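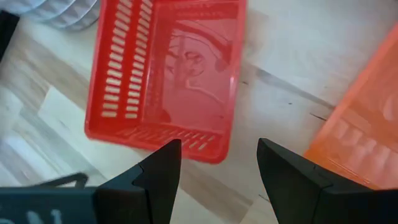

Fig. 1. Wrist camera view, red basket past the fingertips, orange one off to the right.

Session 4: getting the gripper to find a rim

Okay, so last time we bolted the fingers on and everybody went home happy. Tonight is the fiddly part. I built my arm at home on the floor, and the same steps work on the shared bench, so just follow along with whichever one you've got.

Look at Fig. 1 for a minute. The rim is the glossy band, and it catches the light along the left and bottom edges — my first color threshold threw those bits out completely because they come up almost pink! Widen your red range before you touch anything else. Then look at the slots in the walls. The pale floor shows through them, so a plain blob finder will want to chop the wall into little pieces. Close the gaps first, then fit the rectangle.

One more trap: the darker curved shape inside the basket. I read it as a reflection on the shiny plastic, so please don't let your code try to grab it.

Settings I ended up with (yours will differ, start here anyway):
Exposure 4000
Closed position 1290
Open position 670
Minimum match score 78

Ilham asked why we approach the short wall. It's nearest the fingers in this pose, and I'm lazy. Gun-woo goes for the long wall and likes it better, so try both.

For next session: save a view of your own basket with the mask drawn over it, and bring the Gresura script with your numbers filled in. Tiago has the spare finger screws if you've lost yours (I have, twice).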